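讲稿备注:一瓶番茄酱要教多少遍
给 Danora 内部分享会用,照着念也行,最好别照着念

开场(灯先别关)

大家好。我在 Carura 项目里负责采数据,说得体面一点叫“示教数据工程”,说得实在一点,就是每天坐在桌边,拉着一条机械臂去抓玩具。上学时我妈总说玩玩具没出息,这句话我一直记着,现在打算请她来听一次。

今天不讲模型。模型由 Shazia Abbasi 下半场讲,她的曲线比我的好看。我只讲曲线左边那一截:数据从哪里来,又是怎么变坏的。

第一页放出来,停一下,等大家看清瓶子上的字。
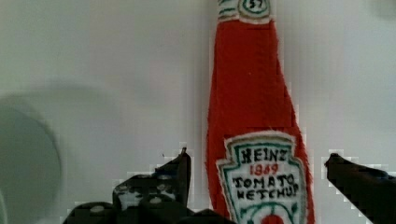 本页最后修改:2020年5月

这是腕部相机看到的世界。我们坐在旁边看,觉得两根手指离瓶子还有多远一目了然;模型只有这么一张画面,瓶子上沿出了画,下沿也出了画,它得自己猜这东西有多高。所以我要求每个操作员上岗之前,先只看腕部画面做一遍。做完以后,大家对模型的态度普遍温和了许多。

顺便说说为什么选这只瓶子。毛毡做的,HEINZ 几个字歪歪扭扭,边上还起毛。有人提议换成规整的硬塑料瓶,我没同意。软的东西捏下去会变形,边缘又不干净,夹爪闭到什么程度算抓住,得靠例子慢慢教。规整的瓶子以后有的是机会。

(如果有人问品牌授权,请他会后找法务。)

第二部分:什么算一条例子

一条例子从手臂离开起始位开始,到物体放进目标容器、夹爪松开、手臂退回为止。中间犹豫可以,重抓也可以,但每条里重抓不得超过 2 次。超过了,模型学到的就是犹豫本身,而它在这方面天赋很高。

这一轮的目标是 2,000 条合格的。请注意“合格”两个字,我写计划的时候没有注意,于是第一版排期读起来非常乐观。

摆放规则也改过。最早的写法是“请随机摆放”。结果每个人都有自己的随机:有人总把瓶子摆正,有人总把水果排成一排,像要开店。Shabnam Mohmand 看了几天回放,能凭桌面认出是谁摆的,准得让人不安。模型要是也学会了这个本事,我们就等于花钱训练了一个考勤系统。

现在的规则是抽卡片。卡片上写朝向和大致区域,抽到什么摆什么,不许嫌难看。瓶子可以横着、斜着、瓶口冲哪边都行,旁边允许有不相干的东西。

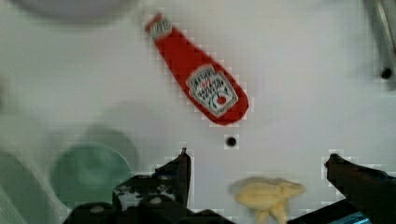
朝向这件事之所以值得单独抽卡,是因为人会偷偷挑容易的。手指张开的方向和瓶身一配合,抓起来很顺,谁都喜欢;瓶身转过一个角度,手腕就得跟着拧,操作员的手腕也得跟着拧,于是这种样本在头几批里少得可疑。翻记录的时候没有一个人承认,我自己也没有。

桌面上的干扰物同理。只摆一个目标,模型很快学会“桌上有什么就抓什么”,成功率漂亮极了,直到你往桌上多放一样东西。我们在这上面得意过几天,细节就不展开了。

(这里喝水。)

第三部分:两种视角

每条例子除了腕部画面,还要存一路从上往下看的画面。两路都要,缺一路就整条作废。腕部画面管最后那一小段路,俯视画面管“我到底在往哪儿去”。
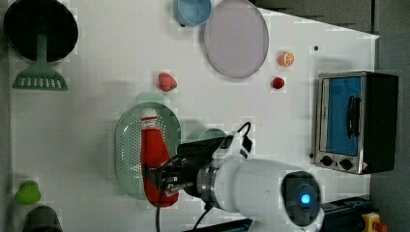

图3 俯视视角:夹爪合拢在瓶身中部,下方是浅绿色沥水篮

讲这一页时,请大家留意手臂挡住了多少东西。瓶子右边那只浅青色的碗只剩一圈边,从这个角度看,它基本靠信念存在。标注的时候我们吵过:被挡住的碗算不算“在场”?最后定的是算,只要还露一点就标。Niazi 标注工具里为此加了一个“部分遮挡”的选项,点它的人比我想象的多,因为它排在第一个。已经请他们往下挪了。

松手的时机也请多看几条回放。新手喜欢在容器上空很高的地方松开,听个响;老手喜欢一路按到底,把容器也推走一点。这两种都要剔。中间那种我没法用文字写清楚,操作手册里写了整整一页,读过的人都说不如看一遍视频。那一页我没舍得删。

另外,按急停的那条不要存。也不要剪掉最后一段假装没按过,时间戳会告诉我。

第四部分:没抓东西的时候

这一部分听起来最无聊,请撑住,后面就是茶歇。

早期的数据里,录制几乎都从手指已经对准目标开始。操作员觉得前面那段空走浪费硬盘。于是模型从半路出发表现优异,从起点出发则一脸茫然,在桌子上方巡视,颇有领导风范。后来我们规定,空走必须录全,夹爪张着、离东西还远的那些帧,一帧都不许省。

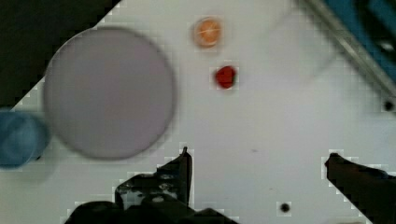
图4 腕部视角:夹爪张开,橙片和红色小物还在前方

看这种画面,人会觉得什么也没发生。可往哪边偏、先下降还是先平移,都得在这一段决定。我们把空走补齐以后重训了一次,结果 Shazia 会讲,我不抢。

桌面上的小黑孔也请留着,别贴胶布。有位同事嫌它们难看,贴过一次,那天的数据和前一天放在一起,怎么看都像换了张桌子。重采用掉 5 个班次,胶布倒是很便宜。

最后:接下来的安排

七月这套流程要搬到 Hurkimwood 那边再采一轮,换灯光、换桌子,物体尽量不换。瓶子我亲自带,不走托运。

需要 2 个人跟我过去,要求是能坐得住,不爱整理桌面。有强迫症倾向的同事请去 Shazia 那组,她们的表格需要你。

报名找 Shabnam。提问时间如果没人举手,就把图3再放一遍,问大家会把那只碗标成什么。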